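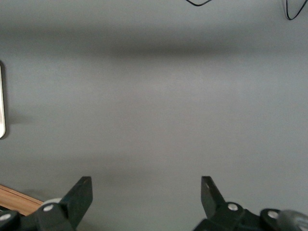

Home > Checklists > Worktops & Walls

Kukau Unit 43, surfaces check, 11/16/20

1. Grey surface, general. Smooth, matte, no marks. Pass. It has the personality of a wet Sunday, but we don't score that.
2. Printed labels or stickers left on. None in the part looked at.
3. Edges and corners. Not checked, do with item 6.
4. Lighting. Shadow over one part of the grey. Look again with the lamp on before anyone writes "stain" in the book, as happened in February.
5. Cleaner. Kermani spray only. The Jornelero paste is for floors, whatever the tin promises.
6. Fixings, bay 104. Outstanding. Still.

Next check: when item 6 is done, so bring a cushion.

Tagged: inspections, surfaces, Unit 43

© Orner Site Services | Contact the office | Back to top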